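Robot Manipulation Lab, Handout 5
Comparing gripper fingers and camera views in simulation
Notes by Dorota Lis, revised 03/11/2024

1. Scope

Handout 4 covered joint limits and homing. In this session you compare two finger sets and two camera views on one task: pick up the cylinder and place it in the bin. All work is in the Sustlow simulator. The physical arms are not needed until Handout 7, and results from this session will be the baseline for that one.

Read sections 2 to 4 before you come to the lab. Section 5 is the procedure, section 6 is what you hand in.

2. Hardware under comparison

Finger set A (Selley) is parallel, with a flat pad and a blunt tip. Finger set B (Cluklow) has the same stroke but a shallow V groove cut along the length of the pad. Both are modeled as rigid bodies. Pad friction is set to the same value for both, so a difference in slip should come from contact geometry alone.

On a cylinder held upright, a flat pad makes line contact. Two flat pads give two lines, and the part is free to shift sideways between them until friction stops it. The groove gives up to four contact lines and centers the part as the fingers close. The cost is approach tolerance: if the groove axis is not parallel to the cylinder axis, set B makes contact at the groove edges first and tends to tip the part. Expect set B to do better with good alignment and worse with poor alignment. Where the crossover lies is one of the things you are measuring.

3. Camera views

The wrist view is fixed to the gripper body and looks past the fingertips. Its main advantage is that the fingers stay at a known place in the image, so an error in pixels maps directly to a correction in the tool frame. Its main weakness is occlusion near the end of the approach. The fingers hide most of what is beside them, and a target that drifts toward the lower border leaves the image early.

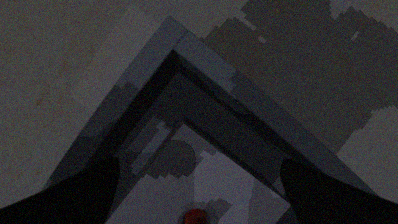 The second weakness is contrast. Finger material is rendered black with no surface texture, and a threshold that separates it from the table may still merge it with the dark interior of a container. Students using the intensity segmenter in Goh should raise the edge weight before touching the threshold. Those using the color segmenter will have less trouble with the target but can lose it when only a small part is in view. Set the minimum blob area low and reject false hits by hue.

Shadows have coarse, stepped edges at the default shadow map resolution. An edge detector will report these as corners. Do not use corner features for pose in this session unless you have raised the shadow resolution, and if you do raise it, say so in the report - it changes the frame time.

The room view is fixed in the world frame. It shows the arm, the bin and the cylinder together and does not suffer from finger occlusion until the gripper is close to the part. Its errors are of a different type. Depth along the viewing direction is poorly constrained from a single camera, and any calibration error goes straight into the commanded position. The arm can also block the target, depending on the elbow configuration.

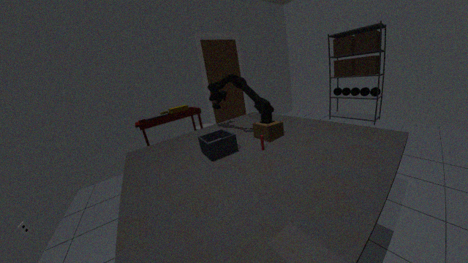
Figure 2. Room view, gripper raised, with the bin and the red cylinder on the table.

For both views, keep the lighting preset unchanged. The preset is dim and includes grain. A detector tuned on a clean render will usually fail here, and the comparison is only useful if both views carry the same noise.

4. Controllers

Use the position controller for the free-space motion and the impedance controller for the last part of the descent. The switch is triggered by height above the table and is already set in the task file. Fikri Harahap's notes from October describe a jump in commanded torque at the switch when the integrator is not reset. The current task file resets it. If you are working from an older copy, replace it.

Gripper closing is force-limited. Do not change the limit between finger sets.

5. Procedure

Load the task file and check that the random seed is 699. Run the homing routine.

Fit finger set A and select the wrist view. Run the full batch of 121 start poses. The batch is a grid over cylinder position, 11 by 11, with the bin held fixed. Save the log before changing anything.

Repeat with the room view. Then fit finger set B and run both views again. You should have four logs at the end.

For each run the log records the final position error at grasp, the tilt of the cylinder at lift, and an outcome code. Code 0 is a completed placement, 1 is a missed grasp, 2 is a drop during transfer, 3 is contact with the bin rim. Code 3 runs are kept in the data. If the target is lost for more than 5 consecutive frames the run is stopped and logged as code 1.

Rim contact deserves a separate look. It depends on the open width of the fingers at release as well as on the position error, and it will be more frequent at grid points where the arm comes in over a corner of the bin.

6. Report

Hand in one table of outcome counts by finger set and view, and one plot of tilt against position error with the two finger sets marked separately. Give the medians, not the means - a few missed grasps will pull the mean a long way.

Answer in the text:

At what position error does set B stop having an advantage over set A?

Does the choice of view change the ranking of the finger sets, or only the overall success rate?

Which grid points fail in all four conditions, and is the cause reach, occlusion or contact?

Length limit is 2 pages including the plot. Attach the logs as separate files and state the simulator build.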